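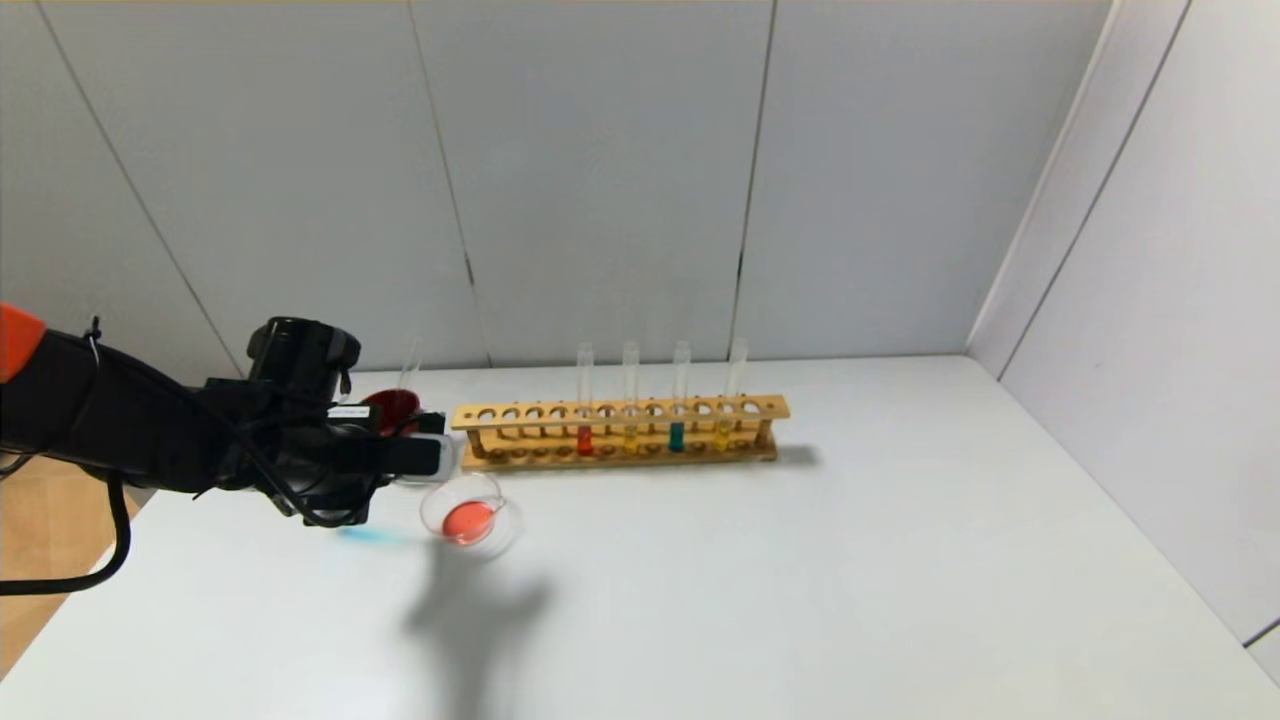
How long does a light commercial vehicle stay with its first operator once the model has gone out of production? In the records examined here, the median was seven years after the last delivery, with a long tail made up almost wholly of vans fitted with bodies that could not be moved to another chassis.

3.2 Retention after end of production

The starting point is the register of panel vans, chassis cabs and pickups kept by the Curndale depot, which holds 3356 vehicle entries. Each entry gives a chassis number, a body code, the date of first use and the date of disposal. Vehicles still in service when the register was closed on Mar 19, 2023 were treated as censored. A further 247 entries were removed before analysis, in most cases for want of a disposal date that could be matched to a sale or scrapping record. The remaining entries cover both makers considered in this paper, Risis and Jugah, and all body types except minibuses.

Earlier work on fleet replacement has tended to treat the end of a model as a change in price only. On that view, the operator compares the rising cost of keeping the old vehicle with the cost of its successor, and replaces it when the two cross. The approach works well enough for plain panel vans. It works poorly for vehicles sold as chassis cabs, where the body may be worth more than the chassis and is often built to fit one wheelbase and one frame width. When the Jugah medium chassis was withdrawn, its successor had a narrower frame, and tipper and box bodies made for the old one could not be carried over without new mountings. We therefore split the sample by body code before fitting any curve.

Retention was estimated with the product-limit method, taking the last month of production as the origin. For vehicles bought second-hand by the depot's own operators, the date of first use was kept but the vehicle was entered into the risk set only from the date of purchase. Mileage was available for panel vans and pickups. It was not used for chassis cabs, as many of these carried power take-off equipment and the distance covered says little about engine wear. Park (Lucinda Park, workshop notes, December) suggests engine hours as a substitute, but hour meters were fitted to too few of the older vehicles for this to be tried.

Figure 2. Retention by body code, Risis and Jugah vehicles combined, in years after last month of production. Upper curve: chassis cab with fixed body. Middle curve: pickup. Lower curve: panel van.

The curves in Figure 2 separate early. Panel vans leave service at a fairly steady rate from the second year onwards, with a slight step at year five that matches the end of the longest leasing term offered by either maker. Pickups follow the same path until year six and then flatten. Chassis cabs show almost no response to the end of production in the first four years. Their later decline is gradual and has no clear step - a pattern closer to that of trailers than of powered vehicles.

Differences between the two makers were small once body type was taken into account. The Risis panel van was kept slightly longer than its Jugah equivalent, but the confidence bands overlap for the whole period and we do not treat the gap as a finding. A larger effect came from parts supply. Operators served by the Stendness parts store, which went on stocking gearboxes and front axles for both ranges after the makers' own supply had lapsed, kept their chassis cabs longer than operators elsewhere. The store's holding never went above 300 major units, and most of these were reconditioned.

Two limits should be noted. First, the register records disposal by the operator, and a vehicle sold on may have worked for many more years under another owner. The curves describe retention, and should not be read as estimates of service life. Second, body codes were assigned at first registration and were seldom amended. A panel van later cut down to a dropside would still appear as a panel van, which may account for a small number of very long retentions in the lower curve. Removing the ten longest cases did not change the order of the curves.

The next section takes up the question of parts supply in more detail, using the Stendness stock ledgers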